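About Flemby

Flemby is a home furnishings and interior decorating company serving homeowners, renters and small businesses. The company supplies furniture, lighting, window treatments and decorative accessories, and provides design services to customers who want help in choosing and arranging them. All work is carried out under the direction of Berwyn Lloyd, who founded the company and continues to serve as its principal.

Our History

Flemby began as a curtain and upholstery workroom. Customers who came in for drapery often asked for advice on paint, rugs and lamps, and over time the company hired staff who could answer those questions properly. A retail floor was added next to the workroom, followed by a design office on the upper level. The original cutting tables remain in daily use, and slipcovers, cushions and lined curtains are still made on the premises.

The company later acquired Lorente, a lighting shop known for repairing and rewiring older fixtures. Lorente keeps its own name and its own counter inside our showroom. Customers may bring in table lamps, sconces and chandeliers for inspection, and a written estimate is given before any repair is started. Lampshades can be re-covered in customer fabric, subject to a check of its weight and finish.

The Showroom

The showroom covers 2280 square feet and is arranged as a series of furnished rooms. Displays are changed twice a year. The fall and winter displays open in October and remain in place until the end of February, when the floor is closed for 2 days for resetting. Floor models are offered for sale at that time at reduced prices, and customers on our mailing list are notified in advance.

The fabric library is located at the rear of the showroom and holds 800 samples. Samples may be borrowed for one week against a signed card. We recommend that customers look at a sample in the room where it will be used, in the morning and again after dark, before an order is placed. Cut fabric cannot be returned.
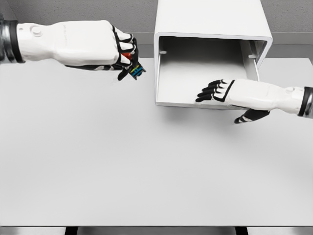 Wallpaper is ordered by the roll from our suppliers and is not kept in stock, with the exception of discontinued patterns, which are sold from the bins beside the fabric library. Customers who need to match an existing paper should bring a piece large enough to show one full repeat of the pattern. The staff will make every effort to find the same dye lot, but a match cannot be promised.

Design Services

The design office offers two levels of service. A single-room consultation includes a home visit, measurements, a floor plan to scale and a list of suggested furnishings with prices. A whole-home project includes the same items for each room, together with ordering, delivery scheduling and placement. Fees are set out in a letter of agreement, and no purchase is required of consultation customers.

Our designers are asked to begin with what a household already owns. Inherited furniture, collections and family pictures are measured and entered on the plan along with new pieces. Where an item needs refinishing or new upholstery, it is sent to the workroom or to Sison, the independent refinishing shop with which we have worked for many years. Work done by Sison is billed through Flemby, and questions about it should be addressed to our office.

Seasonal decorating is available to homes, inns and offices. The service covers mantels, entryways, staircases and tables, and may be booked with or without storage of the customer's own decorations. Bookings for the winter holidays are accepted through the end of October.

The Surer Collection

Surer is our house line of bed linens, table linens and throws. The line is sold only through the showroom and is offered in a limited range of solid colors and woven stripes. Monogramming is available on napkins, pillowcases and hand towels. Monogrammed items are final sale.

Classes and Group Visits

The workroom holds evening classes in basic upholstery, pillow making and the hanging of curtains. Tools are provided, and students supply their own fabric or buy it at a discount from the remnant shelf. School and club groups are welcome by appointment. Groups visiting the workroom must be accompanied by a member of staff.

Deliveries and Concerns

Furniture is delivered by our own crew, who will place each piece and remove all packing. Any damage should be reported to the office in writing within the period printed on the sales receipt. Matters that cannot be settled by the sales staff are referred to Mr. Lloyd.

Page last revised 17 January 2024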